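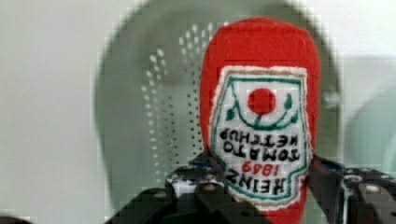 Morfudd Gittins wanted to know if the soft pieces can share a bin with the hard ones, or if the plush ketchup is going to come out looking like it lost a fight with a plate. It'll be fine, Morfudd! I've kept mine together through a whole winter of pretend lunches and the plush is holding up great. There's one catch, and it's in the packing part (step 14), so don't skip that.

Section 3. Setting the Table

This section takes you from a packed kit to a table that's ready for lunch. If you haven't sorted your pieces yet, go back to Section 2 and do that first, I'll wait. You'll need the dishes bin, the food bin, a damp cloth, a dry cloth, and a table that comes up to a kid's ribs or a little lower. Mine is 40 inches long. Yours can be longer, but if it's much shorter you'll want to leave the tray out and put it on a chair next to you.

3.1 Before you start

1. Wipe the table and dry it. I skipped the drying once and all the soft food soaked up water from underneath, and then I had a damp lunch and a long evening.

2. Pick your side. One side of the table belongs to the cook and the other side belongs to whoever is eating. The kids will ignore this within a minute, but it helps you lay things out.

3. If your kit has a small play appliance in it, set that down before the dishes. It takes up more room than you think, and moving it later means moving everything else too.

Note: I like a plain white tabletop for this. Patterned tablecloths look adorable, but small food disappears on them and little ones get frustrated hunting for it.

3.2 Dishes first

4. Put the big plate toward the far side, near the middle. It's the piece everybody wants, so it goes where everybody can reach it.

5. Set the small bowl beside the plate. Leave enough of a gap that a hand can get in there without dragging the bowl along.

6. Lay the oval tray off to one side. I use it for sauces and for anything a kid might want to carry over to a "customer." If there's a grown-up sitting in, they're the customer, sorry.

7. Stand the mug near the tray. Turn the handle toward the kids. Naomi Nzioka taught me to do that and it has cut my mug spills (imaginary ones, mostly) way down.

Caution: Play dishes look a lot like real dishes to a hungry three-year-old, and they look a lot like real dishes to a tired grown-up too. Keep them out of your kitchen cabinets. Don't microwave them, and don't serve actual snacks on them unless the maker of your set says you can.

3.3 Food next

8. Leave the plate and bowl bare to begin with. I know, I know, it's so tempting to arrange a pretty lunch! But if you do all the cooking, there's nothing left for the kids to do except take it apart.

9. Scatter the fruit around the dishes with a bit of space between pieces. Strawberries, an orange slice and a peeled banana make a good first batch, and they're easy to name out loud as you go.

10. If you have two of something, split them up. My strawberries go at opposite ends of the table, one up by the plate and the other down by the mug, and then "can you find me another strawberry?" is a real game for a while.

11. Lay the ketchup down on the tray. The plush Heinz bottle has an embroidered label with a tomato and a vine on it, and kids who are starting to notice letters love running a finger over the stitching. Laying it flat also means it can't topple into the fruit.

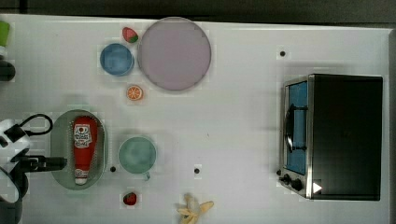

3.4 Running the lunch

12. Start small. I plan for 45 minutes, but the cooking part is often done well before that and the rest is serving, eating, complaining about the food and washing up. With a group of 8 you'll want a second table, or you'll want half the group to be customers and then swap.

Give simple orders at first. "One orange slice in the bowl, please." After a few rounds try something with a place in it, like "the banana next to the mug," and see who wants to take it on. Somebody will put ketchup on the strawberries. Let them, and ask how it tastes.

Note: Graziella Guerra wrote to ask if she should hold back the ketchup until last, as hers was the only thing anyone would touch. I've tried it both ways. Holding it back works okay with older kids, but the younger ones just ask where it is for the whole session, so mine stays out from the start.

3.5 Cleaning up and packing

13. Clean the hard pieces with warm water and a drop of dish soap. For soft pieces, check the tag before you do anything. I spot clean my plush with a damp cloth, dabbing at the stitched label and never scrubbing it. I did buy a Filtex lint roller for the fuzz and I'd buy it again.

14. Let everything dry all the way, and then pack the dishes at the bottom, hard food next, and the plush on top. This is Morfudd's catch: plush at the bottom gets squashed flat under the big plate, and a flat ketchup bottle takes a lot of fluffing. I keep mine in a Doucette bin with a lid.

15. Check the floor before you close the lid. Then check under the table again. Strawberries roll.

Troubleshooting

The kids grab everything at once. Put out 3 pieces of food and keep the rest in the bin beside you, then add more as orders come in.

The tray keeps sliding. A damp paper towel underneath will hold it, or a scrap of shelf liner if you've got some.

One kid has taken over the big plate. Ask them to be the one who serves, and have the others bring food over to be plated.

A piece has gone missing. Look in coat pockets. Nadège Brunet found her lost orange slice in a rain boot, and I've had a banana come back from Tillthorpe in a lunchbox.

Section 4 covers adding a pretend cash register and menus.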